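November, late, tea gone cold again

Gripper day in the simulator! I have been looking forward to this all week and it did not let me down. Emese Barta finally merged the Sakico fingers last night, so I could put them up against the old Begay pair in the same kitchen, same controller, same tasks, and just see what happened.

Started with Begay because I know its moods. 50 tries on the small kitchen stuff, 35 good. Most of the misses were bottles, where the fingers close a hair too late and the thing rolls off. Then Sakico, another 50 tries, and I honest to goodness clapped at my desk when the thin handles started going in clean. Bontu Hadgu leaned over to ask if I was all right. She wants the phone grasp to be our hard test from now on, and I think she's right, a flat slab is so much meaner than an apple.

Wrist views were the other half of the day. I dropped the camera delay from 70 ms to 25 and the approach got so much smoother, you could feel it in the plots. The views still swing all over the place when the wrist rolls, and I spent far too long working out which way was up (gave in and drew arrows on a sticky note). The wide view helps a lot with both arms out over the island. I keep that one open on the second monitor now.

Saved these before I shut down. Phone in the fingers first, the wide view third, wrist views second and last.
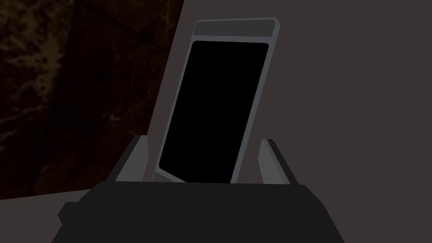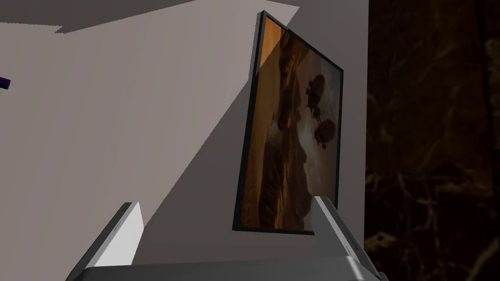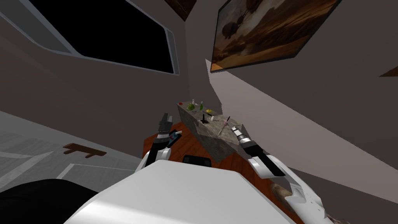
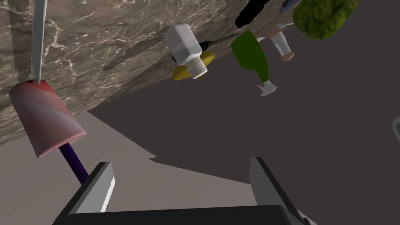

For tomorrow

Rerun the bottles with the Desalex controller, slower close. Ask Emese about friction on the Sakico pads, I think it's set too generous. Bontu wants a go at the Furnero arm before lunch, so get in early and grab the fast machine!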